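Cutum questions Sarkent's claims over "fully live" screen scores

FOR IMMEDIATE RELEASE
2023-06-08

Cutum, the association for session players, orchestrators and music copyists working in film and television, has asked the production music company Sarkent to explain what it means by "fully live orchestral", the label it now puts on scores supplied to local drama and documentary producers.

Sarkent announced last month that the music for the nature series Nyamweya had been recorded by a 70-piece orchestra at Kutlow, the scoring stage it leases for its larger jobs. The announcement was picked up widely and repeated in the program's own publicity. Cutum has read it several times and is not persuaded.

Our 710 members include most of the freelance string and brass players who would ordinarily be called for a session of that size. We asked them who had worked on Nyamweya. Plenty had. They describe two days of strings, one afternoon of horns and low brass, and no woodwind call at all. The finished episodes have flutes, clarinets and a very prominent cor anglais. Somebody may have flown in a woodwind section from interstate without any of our members hearing of it, and if so we would be glad to be told.

Our larger concern is with the catalogue. Sarkent says it now offers 1,012 cues under the "fully live" label. Cutum would like to know how many of those were recorded as complete performances, how many were assembled from older sessions, and how many rely on sampled instruments for whole sections. We put those questions in writing and received a brochure.

There is nothing wrong with sampled instruments. Many of our members program them for a living, and a composer on a television budget would be lost without them. A good many well-loved scores mix a small live group with samples, and the audience is no worse off for it. What we object to is charging a producer for one thing and handing over another, then printing the word "orchestra" in the end credits with no list of players underneath.

Cutum also has doubts about the payment scheme that came with the announcement. Sarkent has promised that 6 per cent of licensing income from labelled cues will go into a pool for performers. On its face this is welcome. The published terms, however, do not say whether the share is taken before or after the company's costs, who decides which performers qualify, or when the first payment falls due. The terms may be changed by Sarkent at any time by a notice on its website. Players who signed session releases at Kutlow before the scheme existed appear to be left out altogether, although their recordings seem to be among those being relabelled.

We have heard generous promises about back-end money before. Until there is a statement with a dollar amount on it, members should treat the pool as a line in a sales document and negotiate their session fee accordingly.

Cutum is asking Sarkent to:

- publish player lists for every cue sold as "fully live"
- mark clearly any cue in which a section has been sampled or reused
- set out in the licence how the performers' share is calculated
- extend the pool to players on earlier sessions

Sarkent has told us it will review its labelling "in due course". It has not offered a date, so we are suggesting one: November, when the next round of producer licences is due for renewal. That is ample time to find the session sheets, assuming they were kept.

In the meantime we encourage producers to ask for the session paperwork before they pay the live rate. A contractor's call sheet will show which sections were booked and for how long. If a supplier can't produce one, that ought to affect the price. Composers asked to put their name to a score under the new label should read the warranty clause closely, as it places responsibility for the accuracy of the label on them and leaves the company that printed it well clear.

Members who played on any Sarkent session at Kutlow are asked to send the office a copy of their release form and any cue titles they noted down on the day. Parts with pencilled bar numbers are useful too. Names will be kept confidential - several players have told us they are worried about losing future calls, and we take that seriously. 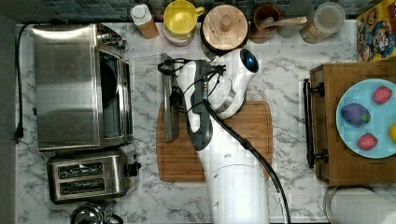

Cutum will publish Sarkent's reply in full if one arrives, along with its own comments. Media enquiries should be directed to the Cutum office during business hours.

ENDS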